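Quiénes somos

Trasdale es una escuela taller de automatización aplicada a tareas corrientes: recoger una cocina, ordenar una compra, preparar un pedido en una tienda pequeña. Estamos en Drollville, en la planta baja de una antigua imprenta, y tenemos 17 alumnos por curso. El curso empieza en enero y dura 11 meses.

La escuela la fundaron Dorothy Holroyd y Birdie Lyons. Dorothy venía del mantenimiento de líneas de envasado y Birdie había dado clases de mecánica en formación profesional. Las dos recibían la misma pregunta de familiares, vecinos y dueños de comercios: si una máquina puede hacer ya las tareas de la casa o del almacén. Decidieron montar un sitio donde se pudiera contestar con pruebas.

Qué respondemos hoy

Algunas tareas, sí. Muchas, todavía no. Una máquina que repite el mismo movimiento con la misma pieza, en el mismo lugar, trabaja bien desde hace décadas. Una casa no funciona así. La compra cambia cada semana, las cosas aparecen donde alguien las dejó y lo que hay que coger puede ser duro, blando, redondo o tener hojas.

En nuestro taller, doblar una toalla sigue siendo lento. Vaciar un lavavajillas sale bien con platos iguales y mal con una carga mezclada. Colocar latas en un estante es la tarea en la que más confiamos, y es también la que más nos piden los comercios. Limpiar un baño no lo enseñamos, y a quien nos llama preguntando por ello se lo decimos por teléfono.

Cómo trabajamos

Cada tarea se divide en acciones cortas: acercarse, cerrar, levantar, trasladar, soltar. Los alumnos aprenden primero a hacerlas con una pinza manual y después pasan al brazo. Antes de dar por buena una acción pedimos 1000 repeticiones anotadas en el cuaderno de taller, con los fallos incluidos. Un cuaderno sin fallos se devuelve.

El curso tiene dos bloques. El primero, Ratus, trata del agarre: forma de los dedos, almohadillas, fuerza, tamaño del objeto. El segundo, Lungu, trata del orden de las acciones y de qué debe hacer la máquina cuando una de ellas falla. El módulo de seguridad se reparte entre los dos y es obligatorio para todos, también para quienes ya trabajan en fábrica.

No usamos solo bancos de laboratorio. Buena parte de las prácticas se hace con muebles y objetos de una vivienda normal, sobre superficies que ceden o se arrugan. Un agarre que va perfecto sobre una mesa rígida puede fallar encima de un colchón, y conviene saberlo pronto.

La fruta y la verdura ocupan las primeras semanas de Ratus. Una manzana es lisa y rueda, una naranja tiene otra piel y otro peso, y una verdura de hoja no ofrece un punto claro por donde cogerla.
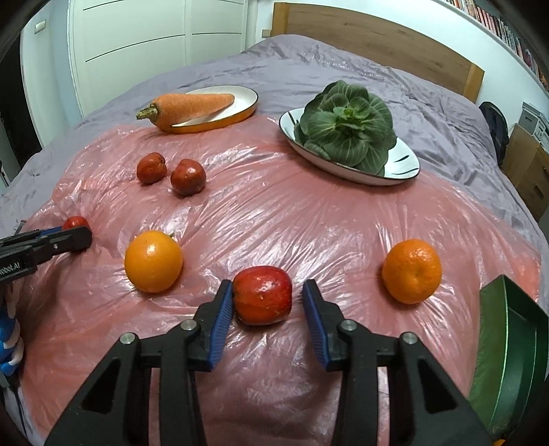 Las almohadillas de los dedos se revisan al empezar cada práctica y se cambian cuando pierden relieve. Lo hace el propio alumno, que apunta el cambio en su cuaderno. Birdie lleva este bloque desde el primer curso y corrige los cuadernos a mano.

Con quién trabajamos

Admitimos a personas sin estudios técnicos previos. En el último grupo había dos cocineros, una auxiliar de ayuda a domicilio y varios mozos de almacén. También hacemos pruebas para comercios y residencias de la comarca. Nos traen una tarea, la probamos en el taller y entregamos un informe en 20 días. Si la conclusión es que la tarea debe seguir haciéndola una persona, el informe lo dice en la primera página. No vendemos máquinas ni cobramos comisión de quien las vende.

Visitas

El taller se puede visitar a partir de las cuatro de la tarde, con cita. La entrada es por el patio trasero. Para pedir plaza en el próximo curso hay que rellenar la solicitud en secretaría y pasar una entrevista con Dorothy.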